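Subject: Re: [workshop] stainless panel on the Collet bench – leave it on or take it off?
Date: December 24, 2024

Hi all,

Catching up on the list while the pies are in the oven, so forgive the ramble. Somebody wrote:

> Quick one before everyone disappears for the holidays. I'm planning
> to tidy up the wiring on the Collet bench and I'd like to know if the
> big stainless panel has to come off first. It looks like I could get
> at the cables from the end without touching it, but I haven't tried.
> Also, does anybody know which screws go in the white bracket? The
> drawer labeled "Collet" has two sizes in it and neither one looks
> right to me. I don't want to chew up the holes.

Ooh, I have opinions on this one! I had that panel off back in July, when we were chasing the rattle, and I've been meaning to write it up ever since.

Short answer: take it off. I know, I know, it's a big awkward sheet and it shows every fingerprint. But the gap where it runs alongside the black bar is narrow, and if you go in from the end you're working half blind, with your knuckles on the folded edge. I did it that way the first time and lost a washer in there for 2 weeks (it fell out on its own when we moved the bench, naturally). 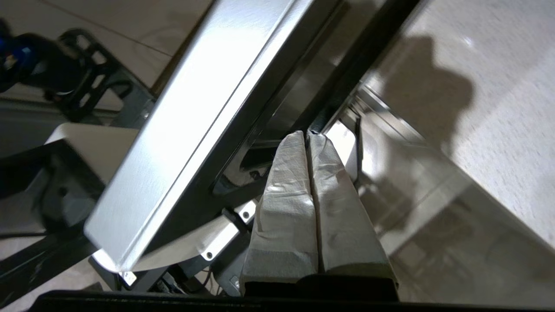 Sturnholm Community Workshop – Metal and Machines Group

The white bracket you're asking about is the one attached to the dark structure under the panel, with a screw hole near each end. Neither size in the drawer is right because those are for the old Tusudach feet, and I really should relabel that drawer. The ones you want are in the tin marked 243 on the shelf over the sink. Start both of them by hand before you tighten either one – if you run the first one home, the second won't line up and you'll be swearing at it all evening.

As for the cables, they're in a tangle down in the shadow below that little white tab by the panel's rounded corner. Please don't yank on them! I'd put a bit of tape on each one as you free it up and write where it goes. When I did the Kidano bench I trusted my memory, and it took me 5 tries to get it back together. Velcro ties are fine, zip ties are a pain for whoever goes in next (probably me).

Oh, and lay the panel on a blanket, shiny side up. There's an old moving blanket behind the door. It scratches if you so much as look at it, and I'm fond of that finish.

I can come in and hold the other end if you want a second pair of hands, any evening after the holiday. Bring the long screwdriver if you're the one who has it, I haven't seen it in ages.

Right, the timer's going. Happy holidays, everybody, and somebody please check that the compressor is switched off.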